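Ticket 478 - Label printer skips every second label after roll change
Product: Lollgate Stock (inventory and labels)
Opened by: Mirjam Segers
Assigned to: Benedito Toledo
Status: Resolved
Tags: labels, calibration, templates, small parts

Mirjam Segers, 9:12 am
Hi all! First of all, I love the new label designer. I moved our whole small parts shelf over to it last month and it's a joy - the search by thread size alone has saved me so much walking back and forth.

Now the trouble. Since I put in a fresh roll yesterday afternoon, the printer feeds one good label, then one blank, then one good one, then one blank. The text on the good ones sits too low as well, so the bottom line of the part number gets clipped. The printer is the Imeck desktop model, connected by USB. Template is "Bin front, narrow". I've turned it off and on, reseated the roll and tried another cable. Same result every time.

Benedito Toledo, 9:40 am
Hi Mirjam, so glad the designer is working out for you! The thread size search was my favorite part to build.

Good detail in your report, thank you. Could you tell me three things?

1. What does it say on the core of the new roll, and is it the same as the old one?
2. In Lollgate, under Settings > Printers > Media, what label height is entered?
3. If you print the test page from the printer's own button (hold Feed until it blinks twice), does it skip there too?

Mirjam Segers, 10:05 am
1. Old roll: 25 mm high labels. New roll: 18 mm. Oh dear. I ordered from Furtado this time because they had rolls of 500 in stock, and I only looked at the width.
2. It says 25.
3. The test page skips too, but only the first label. After that it prints fine.

Benedito Toledo, 10:21 am
That explains nearly all of it. Lollgate is sending a 25 mm page to an 18 mm label, so the print runs over the gap and the printer feeds on to the next start it can find. Your clipped bottom line comes from the same mismatch.

The good news is that the shorter labels will work perfectly well on narrow bins. Please try this, in this order:

Change the height under Settings > Printers > Media to 18 and press Save.
Close the print queue and open it again. (The queue keeps the old size until it's reopened. I've asked for this to be changed.)
With the lid closed, hold Feed until it blinks once, then let go. The printer will run out a few labels while it measures the gap.
Print a single label from "Bin front, narrow".

Also, which bins are these going on? If the front edge is curved I'd move the text up a little in the template.

Mirjam Segers, 10:48 am
Did all four steps and the skipping is gone! Lovely! The text is still a bit low though. As for the bins, they're the long open kind with compartments, for bolts and other small bits.

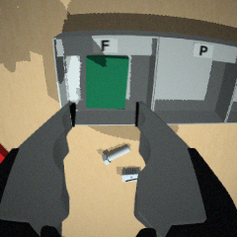
Fig. 2: Open sorting bin with divided compartments (rendering).

Our rims dip a bit toward one end too, so a label stuck flush with the top edge never looks quite straight next to its neighbor. I'd gotten used to it, but if there's a setting, I'm all ears.

Benedito Toledo, 11:15 am
There is! Open the template and click the gray margin at the left. You'll get two fields, Top offset and Baseline. Set Top offset to 0 and leave Baseline on Auto. Your template still has the offset saved from the taller label, and that's what is pushing the text down.

For the rim: line the labels up along the bottom edge of the bin and forget about the top. If you turn on "Guide line" in the same panel, Lollgate prints a thin line along the lower edge that you can match from one compartment to the next. I use it on my own screw drawers at home and it looks really neat.

Mirjam Segers, 1:32 pm
Top offset was 4. Set it to 0 and now the whole part number is there, even the long ones with the coating code at the end. The guide line is great, I can't believe I never clicked on that margin!

One more thing while I have you. The preview still shows the label as 25 high, but the print is right. Should I worry?

Benedito Toledo, 1:50 pm
No need to worry, the preview picture is stored with the template. Open it, choose File > Refresh preview, and save. The Coma update in September will do this by itself whenever the media size changes, and it will also warn you if the roll and the template don't match. Your ticket is going on the pile of reasons for that warning.

Mirjam Segers, 2:04 pm
Refreshed, and it shows 18 now. Half the shelf is relabeled already and I'm having far too much fun. You can close this one - thank you so much!

Benedito Toledo, 2:10 pm
Wonderful, closing it now. Enjoy the rest of the shelf!

Resolution: Media height did not match installed roll (25 set, 18 loaded). Height corrected, queue reopened, gap sensor calibrated, template Top offset reset from 4 to 0, preview refreshed.
Follow-up: Add note on reopening the print queue to the "Changing label rolls" help page. Owner: B. Toledo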